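Food storage container

A food storage container is a box, bowl or jar with a cover, used for keeping food in the kitchen, in the refrigerator or in the freezer, and for carrying it to another place. The modern household type is usually made of plastic or glass. It is sold in a great number of sizes, often as a set in which the smaller pieces go inside the larger ones.

The word "container" is wide, and in daily speech people use many other names for the same thing, such as lunch box, freezer box, leftover box or simply tub. This article treats the rigid kind with a separate or attached lid. Bags, foil trays and wraps are outside of it.

Parts

The main part is the body, which has a bottom, walls and a rim. The corners of a rectangular body are nearly always rounded. A rounded corner is easier to clean with a sponge, and it is also less likely to crack when the box falls on the floor. Many bodies become a little narrower toward the bottom so that empty ones can be stacked inside each other.

The second part is the lid. Simple lids are pressed over the rim and stay there by friction. Others have a soft ring, called the gasket or seal, which sits in a groove and is pressed against the rim when the lid is closed. The gasket is often made of silicone and can be taken out for washing. In some models the lid is held by clips, most often two or four, which turn on a thin hinge of the same plastic. The hinge is the place where such lids usually fail first.

Some lids also have a small vent, which is opened before the box is heated in a microwave oven.

Materials

Polypropylene is the most common plastic for containers which must stand both cold and heat. It is light and a little cloudy by nature, and it melts well above 100 degrees Celsius. Polyethylene is softer and is used more for lids and for freezer boxes. Harder clear plastics let the user see the contents better, but several of them become brittle with the years.

Glass does not take smell or color from food, and it is preferred by many people for tomato sauce and curry. It is heavier than plastic, and it can break when it is moved too quickly from the freezer to a hot oven. The lid of a glass container is commonly plastic, so the instructions for the body and for the lid may be different.
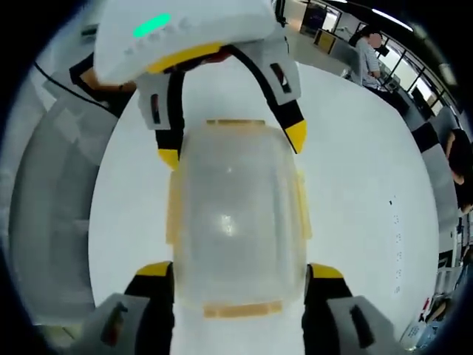 Stainless steel boxes are popular for carrying lunch. They do not break and they last for a very long time, but one cannot see inside, and most of them are not meant for the microwave oven.

Transparent and frosted finish

Plastic containers are made with a clear, a translucent or a colored finish. The translucent finish, also called frosted, lets light through but does not show the contents sharply. It may come from the plastic itself or from a fine texture in the mold. Small scratches are less visible on it than on a clear wall. Its disadvantage is that two soups of similar color are hard to tell apart, and for this reason a label is useful.

Colored edges, tabs and lids are often used to separate the sizes in a set. A household may also give them its own meaning, for example one color for raw meat and another for cooked food.

Sizes

The volume is normally marked on the bottom in milliliters, in fluid ounces or in cups. The catalog of the maker Christodoulou, which sells in many neighborhood stores, lists 488 milliliters for its one-person box and 2,000 milliliters for its family box. The company Niltport has a similar series under the name Sodlow, where all the sizes share the same lid. This solution costs some freedom in the shape of the body, but it makes the search for the right lid much shorter.

Round containers are easy to stir in and easy to empty. Rectangular ones use the shelf better, because no space is left between them.

Use and care

Cooked food should be divided into shallow portions and put in the refrigerator within two hours after cooking. Deep containers cool slowly in the middle. For the freezer, some space must be left under the lid, as liquids grow in volume when they freeze.

Before the first heating the user should look for the microwave sign on the bottom of the body and, separately, on the lid. Fatty or very sweet food can become hotter than water and may leave rough white spots in plastic. These spots cannot be washed away.

Stains from tomato can be made weaker with a paste of baking soda and water, or by leaving the open container in sunlight for a day. Smell is removed in a similar way. Gaskets should be washed apart from the lid and dried fully before they are put back, otherwise mold can grow in the groove.

A plastic container should be replaced when it is cracked, when it has become sticky or when the lid no longer closes.

Storage when empty

There are two usual methods. In the first, every container is kept with its lid on, ready for use, which needs much cabinet space. In the second, the bodies are stacked by shape and the lids stand on their side in a narrow box or rack. Kosmas Stamatopoulos, in his household guide "The Ultevthorpe Kitchen," recommends the second method for any home with more than 40 pieces, and advises matching all bodies and lids once a year, in June.

See also: Canning jar; Bento; Refrigerator; Plastic recycling

This page was last edited on Jun 11, 2020.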